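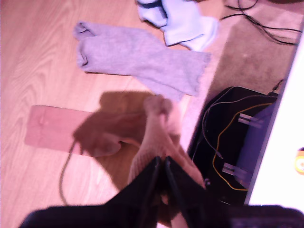

Zorside Community Board > Town and Zoning > Prayer hall on Flidel Road: permit on hold again

millrace_kt
June 16, 2024
The building department has put a stop on the Flidel Road prayer hall for the second time. The congregation has owned the lot for years and got its permit in January. Footings are poured. Now the town says the parking count has to be redone. I don't belong to the congregation and I live two streets over. Does anyone know what changed between January and now?

oldpumphouse
What changed is that a petition came in with 160 signatures. The parking rule is the same one that was on the books when they applied. I read the stop notice at the counter and it cites the section on assembly use, one space per so many seats.

gravelshoulder
I signed it, so I'll speak for myself. My problem is traffic. Flidel is narrow, there's no sidewalk past the culvert, and on a big holiday you could have 200 people arriving in the same half hour. I would have signed the same petition for a gym.

tansy44
Would you, though? The banquet place on Pruvlow Street holds more people than that and has a gravel lot with no lines on it. I don't remember a petition.

gravelshoulder
Pruvlow is a commercial street. Flidel is houses. That's the whole point of zoning.

millrace_kt
Houses of worship are allowed in that zone with site plan review. They went through the review. I have the packet at home and the plan shows the parking on the east side with the overflow on grass.

dk_bhatt_lane
Bhatt Lane here, so my back fence is on the property line. I went to the January hearing. Most of the comments were about drainage and lights. A few were about "the character of the neighborhood" and one man said outright he didn't want "those people" setting up here. The chair cut him off. I think it's fair to say the petition has both kinds of signers on it.

gravelshoulder
I wasn't at that hearing and I don't appreciate being lumped in with that guy.

dk_bhatt_lane
I said both kinds.

oldpumphouse
There is a federal law on this, RLUIPA. A town can apply zoning to a religious building, but it can't treat it worse than a comparable non-religious one, and it can't put a substantial burden on it without a very good reason. Stopping a job after the footings are in looks risky to me. I'm not a lawyer. I sat on a zoning board in another county for two terms.

quartzfield
People throw that law around like it ends the argument. It doesn't exempt anyone from parking. If the count was wrong in January then it was wrong, and the town is allowed to fix its own mistake.

oldpumphouse
Agreed that it's no exemption. But was the count wrong? The notice doesn't say so. It says "to be re-verified." There's no deadline on it either.

tansy44
The fee for reopening the site plan is $3,000, by the way. It's on the town fee schedule. Is the congregation supposed to pay that a second time?

quartzfield
Whoever filed the plan pays. Same for everybody.

millrace_kt
I called the clerk this morning. She says the fee question has gone to the town attorney and the matter is on the agenda for the next board meeting. Public comment is three minutes each, sign up at the door. The meeting room holds 100, so go early if you want a seat.

gravelshoulder
I'll be there. What I'd like is a sidewalk to the culvert and a no-parking side on Flidel. If they did that I'd take my name off.

dk_bhatt_lane
I could get behind the sidewalk. The congregation offered to pay for part of it in January, it's in the minutes, second page. The town never answered them.

gravelshoulder
I didn't know that. Can you post the page?

dk_bhatt_lane
I'll scan it tonight.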